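Speaker notes: Folding from messy starts
Kirnanon workshop on household manipulation, 3 May 2022
Talk slot: 20 minutes including questions

Opening

Thank the organizers. Say which project this is: Flurine, the two-arm cloth project at the Landry lab. The talk covers one method and one result. The hardware is standard and I won't spend time on it unless someone asks at the end.

Start with the problem. A lot of folding work begins with the shirt already flat and square to the camera. If the policy only ever sees that, it learns a fold that depends on it. Turn the shirt a little, leave a twist in the body, and the arms reach for places where there is no cloth.

We wanted to know how much of that is fixed by changing the starting states in the demonstrations and leaving the model alone. That is the whole question. Say it twice if the room is still settling.

Setup

Two arms, one on each side of the front rail, parallel grippers. One work surface, walled at the back and sides. The walls are plain, and that helps the segmentation more than we expected.

We do not clear the surface. Other cloth stays out, and so do some dishes. The shirt to be folded goes in the middle and the rest sits near the back and sides. Mention that the other cloth matters more than the dishes. A bowl does not look like a sleeve. A second T-shirt does.

Data

3,500 demonstrations, all teleoperated, all with T-shirts. Each one is labeled with a start type:

Flat. Shirt laid out, body straight, sleeves open.
Rotated. Same, but turned away from the back wall by some angle.
Twisted. One part of the shirt turned against another, outline irregular.
Bunched. Dropped from above and left as it fell.

The operators were told to finish with the collar toward the back wall whatever the start. We added that rule in April after the first batch. Before the rule, the folded shirts pointed everywhere and the policy averaged between them. Don't go into the first batch unless asked. It is not in the 3,500.

Method

Keep this part slow. Last time I rushed it.

The policy has two stages but one network. First stage is spreading: get the shirt to a state where collar and hem can both be found. Second stage is the fold. There is no hand-written switch between them. The network predicts a stage value along with the arm motions, and we train that value from the start and end marks the operators made.

The change we tested is in sampling. The baseline draws demonstrations evenly. Ours draws more often from the start types where the stage value was wrong on the held-out set, and updates those weights after each pass. Nothing else differs. Same network, same number of steps, same cameras.

People will ask whether this is just hard example mining. Yes, mostly. The difference is that the weights go on start types and not on single demonstrations. With single demonstrations we ended up drawing the operators' mistakes over and over.

(Slide 9. Leave it up while talking about states.)

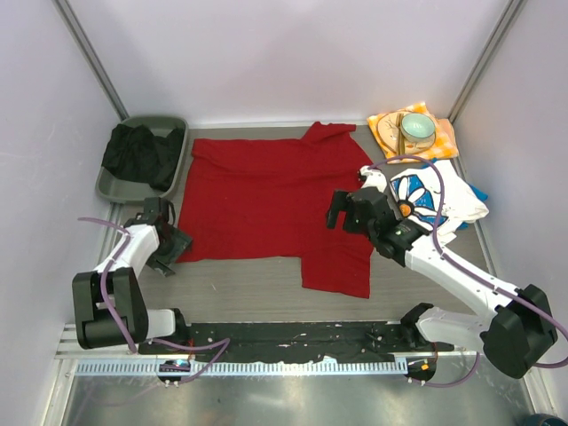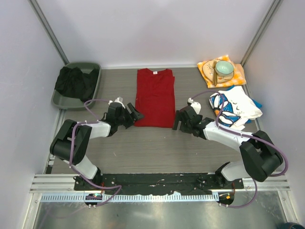
Red shirt spread with a twist in the first picture, folded lengthwise with the collar toward the back wall in the second.

Point at the outline of the red shirt in the first picture. One sleeve points up at the back wall. A policy trained on flat starts tends to treat a sleeve in that position as the collar end. That is the most common error in the baseline and the easiest one to explain, so use it.

Then point at the white shirt on the right. It is in both pictures and it is not part of the task. The question for the policy is which cloth to leave alone.

For the second picture, say what we score. We look at the long edges, the collar direction, and whether the shirt lies within the middle area. We do not score wrinkles. A lengthwise fold is the end state for this task. Folding in the sleeves and then in half again is a separate task and is not in this talk.

Results

100 test trials per method, split evenly over the four start types. Shirts in the test set were not used in training.

On flat starts there is no difference to speak of. Say that plainly before showing the rest. On rotated starts there is a small gain. The gain is largest on twisted starts. Bunched starts improve too, but both methods are still poor there and I would not claim much.

The wrong-cloth error (a gripper closing on something other than the target shirt) came up 9 times with the baseline. It still happens with ours. We did not train against it directly, and I don't have a good account of how the sampling affects it. If someone in the room has an idea, ask them to find me at the break.

Limits

One cell, one lighting condition. T-shirts only. We tried a long-sleeve shirt informally and it went badly in the spreading stage, with the arms getting in each other's way.

The start type labels were made by hand. Someone deciding between rotated and twisted will not always agree with the next person. We had part of the set labeled again and the confusion was nearly all between those two.

Also the scoring is ours. The Hivcombe protocol scores folded area, and we have not run that yet. Expect a question on this.

Close

Repeat the one claim: for this task, changing how often each start type is drawn did more than the changes we made to the network last year. Put the contact slide up. Stop there and take questions.

If short on time, drop the Data section down to the four start types and skip the labeling comment under Limits.

Contact: Flurine project, Landry lab
© 2022 Flurine project. All rights reserved.
Back to top

Related items
Stage labels for two-arm cloth tasks (slides)
Flurine teleoperation guide for operators
Picking the target cloth on a shared surface (poster)
Notes on the Hivcombe scoring protocol
Kirnanon workshop program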